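Ticket: small green connector slips on pick-up, Vunora hand-held gripper pair
Product: Vunora two-handed kit, evaluation loan
Opened by: Nighat Janjua, Stougaard workshop
Assigned to: Romain Aubert, Vunora support
Status: Resolved, one follow-up open
Priority: Normal

Nighat Janjua, 09:12

Hello Romain, second ticket from us and I promise this one is more interesting than the licence key!

We've had the pair on the bench since the start of February and I'm really enjoying them. The trigger feel is lovely, and Gerrit (who swore he would never get on with anything held in both hands at once) now has to be told to give them back. We're reviewing the kit for our sorting work, mostly demonstrations of putting small electrical parts away in drawer organisers, and so far the screws, standoffs and cable glands have all gone well.

The trouble is with the little green connectors. They're narrow, with ridges along the top, and when I close on one from above it tends to tip on to its side and squirt out towards the drawers. Sometimes I get it on the second try, sometimes I chase it all over the board. The other hand is fine for holding a drawer but the same thing happens if I swap and try picking with that one.

Set-up is as in your quick start: white board on the table, the organiser standing towards the back, one gripper in each hand, both cables plugged in before power. I'm on the standard fingers, the dark green ones that came fitted.
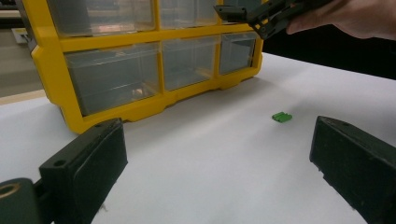 I've tried coming in slower and I've tried squeezing harder. Squeezing harder is worse. Is this a finger problem, a calibration problem or a me problem?

Romain Aubert, 09:40

Morning Nighat. Very glad it's getting proper use. A few questions before I send you off to change anything:

1. When the fingers are fully closed with nothing between them, do the tips meet along their whole edge, or does one sit a little ahead of the other?
2. Which firmware is on the left unit, and which on the right? Both are listed under Devices.
3. Does the jaw reading go back to the same value each time you let go of the trigger?
4. Are you coming straight down on the part, or at a slant?

Please don't tighten the finger screws yet. I'd like to know how things stand first.

Nighat Janjua, 10:25

Answers from the bench:

1. Left unit closes flush. Right unit, one tip is very slightly ahead. I had to crouch with a torch to be sure.
2. Same version on both, the one you sent with the loan.
3. Left: yes, every time. Right: no! It should read 2,985 when open (that's what's written on the calibration card in the case) and it comes back a bit different after each squeeze. Never by much, but it never settles either.
4. At a slant. I hadn't thought about it until you asked. The organiser is tall and I'm leaning round it with my elbow out.

Talha Kiani came over to look and thinks the right-hand fingers were off for cleaning last week and possibly went back on in a hurry. He's fairly sure it was him.

Romain Aubert, 10:51

Thanks, and thanks to Talha for owning up. That fits. If the fingers aren't seated fully when the screws go in, you can get a small offset at the tips. On a big part you'd never feel it. On something narrow, the first tip pushes the part over before the second one arrives, and more force makes it jump further.

The wandering reading goes along with it, as the zero was stored with the fingers sitting differently. Please do the following on the right unit only:

a. Power off and unplug the cable.
b. Back both finger screws out by a full turn. Leave them in.
c. Push each finger home until it stops, then close the jaws by hand and check the tips against a straight edge.
d. Tighten alternately, a little at a time, with the short key from the case.
e. Plug in, power on, hold the trigger fully open and run Zero Jaws from the Devices page.
f. Squeeze and release 11 times. The page wants at least that many before it will save.

After that, try the connector again, coming straight down this time with the jaws across its long sides. Have the other hand well out of the way for the first few goes.

Nighat Janjua, 11:38

Done a to f. At step c one finger went in with a definite click, so it really hadn't been home. Tips are level now, and the open reading comes back to 2,985 on every release. I could have cheered.

Then the connector. First go, straight down, picked up and stayed put! I lifted it, turned it over and put it down again. I did that until I got bored of being successful, which took a while. Then I handed over to Danish Bangash, who hadn't used the kit before, and he had it on his first attempt as well.

So we went back to the full task, with the middle drawer of the middle row open. 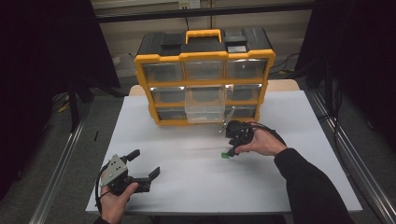 Right unit holding the connector, left unit free, middle drawer pulled forward.

It's so much nicer now. The part sits square between the jaws and I can let go when I choose to. I hadn't realised how much I'd been fighting it until I stopped.

One new thing, smaller. When I reach in low beside the organiser, the right-hand finger comes very close to the yellow frame, and I've knocked the bottom rail a couple of times. It doesn't hurt anything, but the organiser shuffles along the board and then the drawers aren't where they were. Gerrit Aerts suggests standing it on a rubber mat. I wondered if you had slimmer fingers.

Romain Aubert, 12:06

Brilliant, well done all of you. I'll leave the jaw fault marked as fixed unless you see the reading wander again.

For clearance: yes, there's a narrow set. They're called Verno fingers and they fit the same mounts. They're better in tight spots and not quite so good on heavy things, so I'd keep the standard ones for your cable glands. I can add 2 pairs to the loan at no cost while you're reviewing. You'd need to run Zero Jaws each time you change over.

Until they arrive, could you bring the gripper in beside the organiser at the low height you've been using, hold it there, and save what the finger camera sees? The wrist view tells me more than a tape measure would.

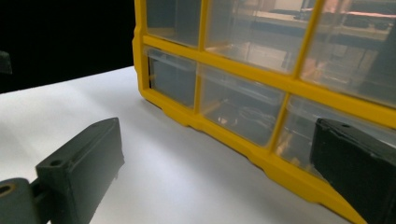 Nighat Janjua, 13:15

Saved under the ticket number, jaws open. I kept my elbow lower than I usually do, which already helps. The mat helps too, so Gerrit is being unbearable.

Yes please to the Verno fingers! Send them to the Stougaard address, marked for Talha, as he's in every day and I'm over at Hallitz for part of next week.

A couple of notes for your side, meant kindly because we like this thing a lot:

The click when a finger seats properly is a great bit of design and the manual doesn't mention it. If I'd known to listen for it, you'd have had a quieter morning. Could it go in the cleaning section?

The calibration card would be easier to find on the inside of the case lid. Ours was under the foam.

And it would be handy to have a warning on the Devices page if the open reading comes back different several times running. The numbers were there all along and I wasn't looking at them.

Romain Aubert, 13:47

View received, thank you. The narrow set should give you useful extra room along that rail. I've booked both pairs out to Talha at Stougaard.

Your note about the click has gone to whoever edits the manual (me, as it happens, so expect it soon). The warning I've passed to the software team as a request, with your readings attached. The card is an easy one and I'll change it on the next cases we pack.

Jaw fault closed. Ticket stays open for the clearance question until you've tried the Verno fingers.

Nighat Janjua, 13:52

Perfect. Back to putting connectors in drawers.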